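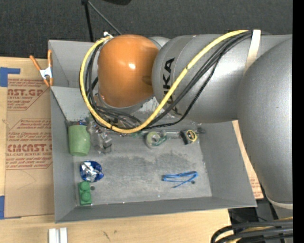
Roboterarm über grauer Kiste

Ticket 960 — Petitionsportal Hitthorpe, Mitzeichnung
Status: in Bearbeitung
Gemeldet: 2025-10-13

Problem: Bei der Petition »Demonstrationsrecht am Rathausplatz« bleiben Unterschriften aus Pasbridge auf »unbestätigt«. Betroffen sind etwa 40 Einträge. Die Bestätigungsmail kommt an, der Link meldet »Sitzung abgelaufen«.

Geprüft: Browsercache geleert, zweites Postfach getestet, kein Unterschied. Über den Zugang Wogan klappt es.

Ursache: Der Server Lornora lässt Links nach 2 statt nach 6 Stunden verfallen — Einstellung steht so seit Februar.

Nächster Schritt: Wert ändern, Mails neu versenden.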